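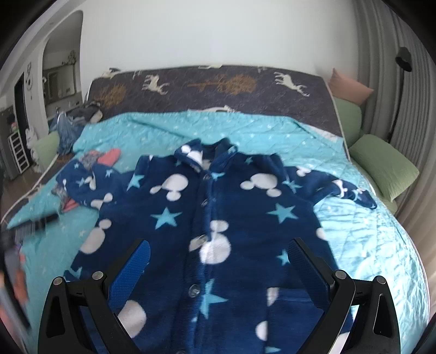
Chapter 7
The Riff and the Loop

Put on almost any record made for dancing and wait ten seconds. By then you will probably have heard its main idea twice, perhaps four times, and your foot may already be tapping along to it. Repetition does an enormous amount of work in popular music, and I think it's one of the most enjoyable things a listener can learn to hear properly. We are surrounded by it outside music too. Look at a fleece pyjama top printed all over with light blue stars and white mouse heads: the designer needed only a couple of shapes to cover a whole garment, and your eye happily takes the lot as one pattern. A songwriter with a good riff is in much the same position. A few notes, well chosen, can fill three minutes, or a whole side of an album.

In Chapter 6 we worked with melody as a line that travels, with a beginning, a high point and a landing place. Here we turn to the short figure that comes round again. You'll need your listening journal, a pair of headphones and the patience to play the same passage over and over, which, given the topic, seems only fair!

What you will learn

By the end of the chapter you should be able to:
pick out a riff by ear and write down its rhythm
tell a riff from a loop, and both from a hook
describe what changes in a recording while the repeated part stays the same
build a short loop of your own and arrange a piece over it

Key terms

riff, loop, ostinato, hook, vamp, bar, layer, drop-out, turnaround

7.1 Some words to start with

Musicians are wonderfully loose with these terms, and you will meet guitarists who call everything a riff. For our purposes a riff is a short, recognizable figure, usually played on an instrument, that returns often enough to become part of a song's identity. An ostinato is the older and broader term for any figure that keeps repeating, whether it's in a church organ piece or a house track. A loop is a repeated passage made by technical means: a length of tape, a sampler, a pedal, a block copied along a screen. A hook is whatever catches the ear, and it may be a riff, a vocal line, a handclap or one odd noise.

The categories overlap. A bass riff can be sampled and looped, and if people go home humming it, it's a hook as well. Use the terms to help you listen, and don't lose sleep over the borderline cases.

A vamp deserves a sentence to itself. It is a repeated passage, often one or 2 bars long, that a band holds until something else is ready to happen: the singer comes in, the soloist finishes, the dancers get into place. Vamps can be thrilling, especially live, when you can feel the whole room waiting for the change. 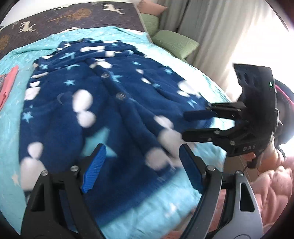

Why don't we get bored? Sometimes we do, of course, and every listener has a limit. But an exact repeat is never heard in exactly the same way. The first time through, you are finding out what the figure is. The second time, you notice that it has come back. After that you start predicting, and your attention is free to wander to the hi-hat, or the singer's breathing, or the way the last note rubs against the chord. The riff holds still and you move around inside it.

Good arrangers know this and give you something to find. Take "Gumden," the long opening track on the recording that goes with this book, played by the quartet Dresis. The bass figure lasts two bars and never alters by a single note. Over it the keyboard enters, thickens, drops out and returns an octave higher. On first hearing most students tell us that the bass "builds" through the piece. Go back and follow it alone. All the building is happening elsewhere, and the effect is marvellous.

Compare "Moschos," from the same session. In this one the guitar riff is seven beats long while the drums keep a steady four. The two parts start together, slide apart and eventually line up again, and the moment when they meet is a small joy every time. We'll count it out carefully in 7.3, so for now just let it go by and notice where you feel the ground shift.

Listening task 7A

Choose a song you know well, one you could sing from start to finish. Play it through once without writing anything. On the second play, put a stroke in your journal each time the main riff begins. On the third, ignore the riff and note every moment when some other part enters, leaves or changes colour. Lay the notes side by side. Do the changes fall at the start of a riff, or partway through?

Keep your page handy, as you will add to it in 7.2, where we look at the layers in "Istasov" and at how a figure you might hear 1,000 times in an evening on the dance floor can still sound fresh.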